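Nostolwood toilet seat

The Nostolwood is a moulded wood toilet seat made by Gurkel at its works in Brornbridge. It was designed by Hélder Coelho as a replacement for older round-front seats, which had become hard to find. The first batch, finished in September, came to 687 seats.

The lid and ring are pressed separately and joined by two brass hinges. Early hinges worked loose on sloping pans, and Coelho's colleague Ratih Ngau drew up a longer bolt.

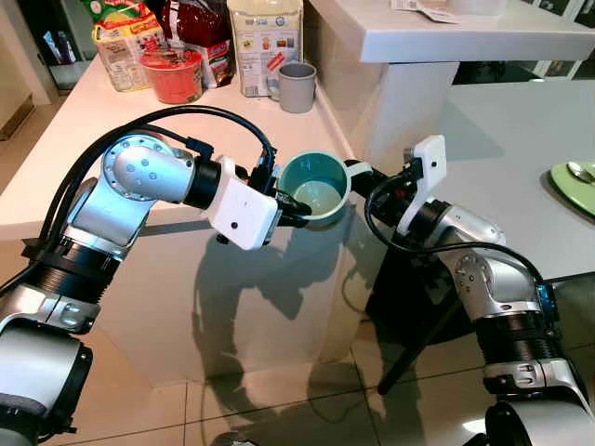 Three sizes were sold — small, standard and long. Only the standard size stayed in production after Costache bought the works, and its yearly output reached 3680. Spare hinges fit all three.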